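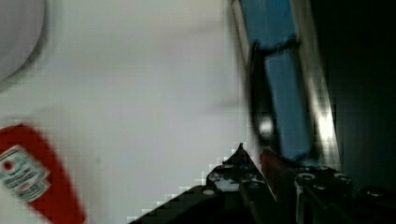

Wrist cam view from this afternoon, gripper heading for the blue thing with the black loop. Red one is waiting its turn on the left.

1/ Hello again, everybody who keeps asking how the robotics club is doing! I owe you a long update, so get a cup of tea. We have been at it since November and the arm finally does most of what we ask of it, most of the time, if we ask nicely.

2/ For the new folks: the project is called Sasau, and the job is to clear a table. The students drive the arm by hand, save every run, and then train on the runs. Hajnalka Hegedűs started the log and she is very strict about it (bless her). As of today we have 141 saved runs, and she has thrown out 16 for sloppy driving, four of them mine.

3/ You may notice how smeary the picture is. The arm was moving too fast! Botond Kelemen has been telling us this for weeks, and I kept saying it would be fine, and then we sat down and looked at the frames one after another and well, Botond gets to pick the pizza.

4/ So the new rule is slow down near the object. Miklós Farkas put a speed limit into the driving program that kicks in for the last stretch. The kids grumbled for one whole evening – it does feel like steering through honey – but the labels in the newer runs are so much easier to read.

Print this thread | E-mail this thread

5/ Handles are our big headache right now. A bottle you can just squeeze. With a loop you have to decide whether to go through it or pinch it, and everyone in the club drives it differently, so the poor model gets mixed advice. Nafula Rweyemamu wants us all to pinch. I am coming around to that.

6/ We show the whole thing at the Drernidura open evening, and I would love to have a clean run on video before then. If you have trained on a small set like ours and have tips about handles, please write to me, I read everything, even if it takes me a while to answer.

7/ Off to sweep up and find the missing hex key. Thank you for all the kind messages, I pass every one of them along to the students!

We use cookies to remember your settings. Accept | Manage choices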